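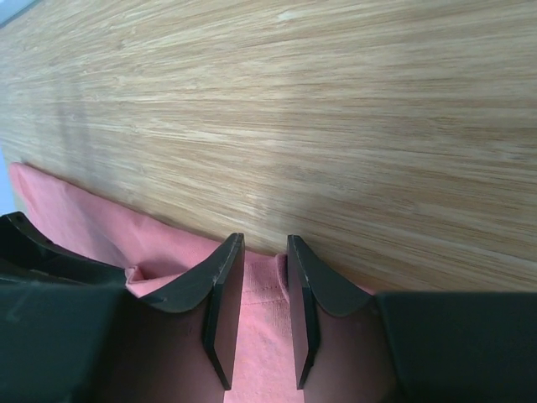

Household Textiles Group, Illavstead
September 13, 2020

3.2 Surface and starting state

Folding studies usually report the finished fold and say little about the state in which a cloth reaches the table. We treat that state as a variable. Each trial in the Stustano series began with one cloth on a wood-grain tabletop, and the border of the fabric was coded as smooth, bunched or hidden. A smooth border gives a direct line for the first fold — a bunched one has to be opened before any edge can be matched. The series comprises 621 trials. Cloths waiting their turn were kept beside the work surface and were not flattened beforehand.

Figure 2 shows a cloth coded as mixed: folds are bunched at one end, a dark crease lies open along the upper middle, and the lower right is flatter and ends in a corner. A second cloth, magenta-pink, is heaped in the green bin and hangs over its rim.

Figure 2. Cloth coded as mixed, Stustano series. 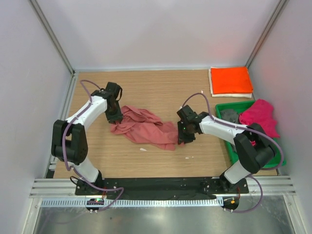

3.3 Coding of folds

Folds were coded on the five-point Lockwood scale, with crease length entered separately.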